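Tuesday, 7.40 pm

Spent the day on the location question again. The Prernton lease runs out in October and the landlord wants an answer on renewal. I put the two options side by side in one sheet: stay put, or move the sales side to Sulosetti and keep only storage in Prernton.

Rent is lower in Sulosetti, but the saving shrinks once the second set of business rates goes in. Travel went in as a separate line this time. Last month I had it buried under overheads and it made the move look better than it is.

Customer list cleaned up before lunch. 364 accounts after removing duplicates, of which 20 bring in most of the repeat orders. Sorted those by postcode. They sit closer to Prernton than I had assumed, apart from Kolleo, who are on the far side of Sulosetti and order every week.

Kárason sent their revised terms by email in the afternoon. Payment period is longer, minimum order unchanged. I have asked for the delivery charge in writing, as the last quote left it out.

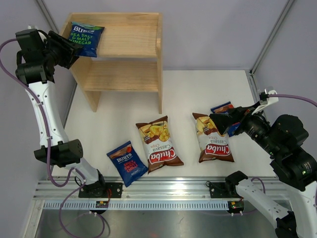 The cash flow forecast still has a gap in the two months after the move. A deposit on the new unit and the final quarter's rent on the old one fall together. Could be covered by delaying the van, or by asking for a staggered deposit. Will try the deposit first.

To do: ring the agent before ten, check the break clause, rerun the sheet with sales flat.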